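Monard Prize names its longlist, with small presses well represented

The Monard Prize for a first novel has announced a longlist chosen from 157 entries, the most it has received since it began. More than half of the books on the list come from independent publishers.

Pundier Books, which puts out only a handful of titles a year, has 3 novels in contention. Two are set in the same fishing town, though they are by different authors and were edited separately. The third is a ghost story told through a family's grocery lists and letters.
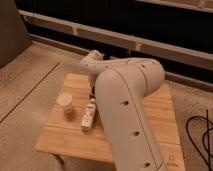
Mitine Press is also on the list with a historical novel that runs to almost 900 pages. The publisher had planned a first printing in two volumes and changed its mind last fall – a single paperback went on sale in September. A second printing has been ordered.

The judges said the standard of entries was high but that they would have liked to see more comic fiction. Translated novels were eligible for the first time this year, and one made the list.

Readers can borrow all of the longlisted books from the Gwynne Library, which has set aside a shelf for them near the front desk. The library will host a reading by several of the authors on Wednesday at 7 p.m. Admission is free, but seating is limited to 100 and places should be reserved at the desk or by phone.

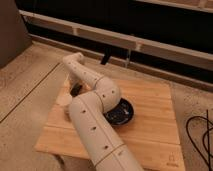 The shortlist will be announced next month, and the winner will be named at a dinner in the spring. The winning author receives a cash award and a month's stay at the Monard house, where past winners have worked on their second books. Entries for next year's prize open after the dinner – publishers may submit up to two novels each, down from four.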